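We use cookies to keep this site working and to count visits. Accept | Settings

Dalus hand-held gripper pair

Updated in August by the Sikeo product desk
26 shares | 2 comments

The Dalus pair is a set of two hand-held grippers, left and right, for workplaces which want to teach a robot a manual job and want their own staff to do the teaching. The operator holds one gripper in each hand and does the job with the gripper fingers: picks up a bag, moves a tub, puts one thing next to another. The movements are recorded, and the recordings are later used to train the arm.

We sell the pair alone or together with the Yakubu table frame. Many customers begin with the pair and a table they already have.

Who it is made for

Most of our buyers pack mixed goods in small quantities. In such a room the products change often, and a conventional machine would need new tooling with every change. The people at the table know how each thing should be taken, for example which side of a bag is weak, or how hard a thin tub can be pressed before the wall bends. This knowledge is rarely written down. With the Dalus pair it can be recorded from the hands that have it.

No programming is needed at the table. A person who can use kitchen tongs can learn to use the grippers, but please allow some patience in the first days. The fingers are wider than human fingers and have no feeling in them, so at the beginning everybody works slowly and drops things.

What is in the box

One left gripper and one right gripper, same design
Cables for both grippers
Spare finger blocks
Key for the finger screws
Printed guide for the operator and a shorter one for the shift leader

The body and the fingers are black plastic and the top plate is light grey metal. The finger blocks are sold separately also, and can be changed at the table. Bags and rigid containers can be handled with the same standard fingers. For very flat objects, such as a single card, please write to us before ordering.

What changes for the people

We are asked about this more than about any technical point, so we answer it on the product page.

At Dandosport, who pack small sports articles and snack boxes for clubs, 4 people from the packing room took turns with the grippers over one season. They were chosen from those who had asked for it. Recording was done in the morning, when the room is quiet, and each person went back to the ordinary tables after the break. The firm kept the hourly pay the same and did not apply the packing target to recording hours. We recommend this second point strongly. A person who is hurried will make hurried movements, and the arm will be trained on them.

When the arm started, it took over filling the standard boxes. The people who used to fill them now prepare the tables, check finished boxes and deal with the orders that are out of the ordinary. Some of them like this better. One told us that she misses the rhythm of the old work and finds checking tiring for the eyes, and the room now changes the checking place twice in a shift. We think a buyer should hear both opinions.

There is also the question of who is responsible when the arm makes a mistake. In the first weeks at Dandosport the operators felt that it was their own mistake, as they had shown the movement. The shift leader had to say clearly that it was not so. Our guide for shift leaders has a page on this, which was written after that visit.

Please tell your staff before the first recording what will be recorded, who will keep it and how it will be used. In some countries you must also agree this with their representatives.

Working with the pair

Keep the table top plain. A sheet of white paper over the table is enough, and can be changed when it is dirty. Adjust the table height to the shortest operator and give the taller ones a stool.

Use the real goods. Empty dummy bags are lighter and fold in another way, and what is learned from them is of little use later. Begin with one object on the table, then add a second. Recordings in which the operator misses and tries again are worth keeping - mark them in the list, but do not delete them.

We advise a pause after each recorded series. The grippers are held in front of the body and the weight is felt first in the thumbs, then in the shoulders. If an operator complains of the wrist, stop for that day.
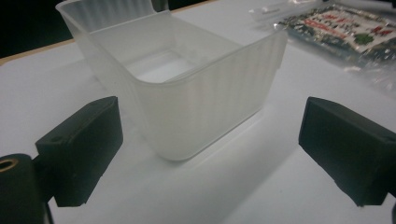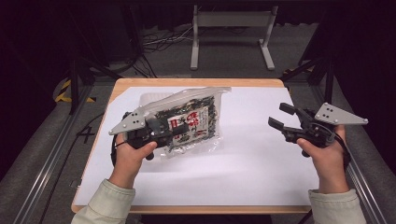 Dalus grippers at the table: a ribbed tub in the first picture, a bag of packaged food in the second.

Care

Wipe the fingers with a damp cloth at the end of the shift. Do not put any part in a dishwasher. Check that the cables hang free of the hand before starting, and replace the finger blocks when the edges become round.

Guarantee and orders

The guarantee is 18 months on the grippers and the Yakubu frame. Finger blocks and cables are wearing parts and are not included. Orders placed before noon are confirmed on the same working day. For the trial loan, please write to the Sikeo product desk and say what goods you handle and how many people will use the pair.

Share this page (26) | Comments (2)

Receive our newsletter: enter your e-mail address. You can unsubscribe at any time.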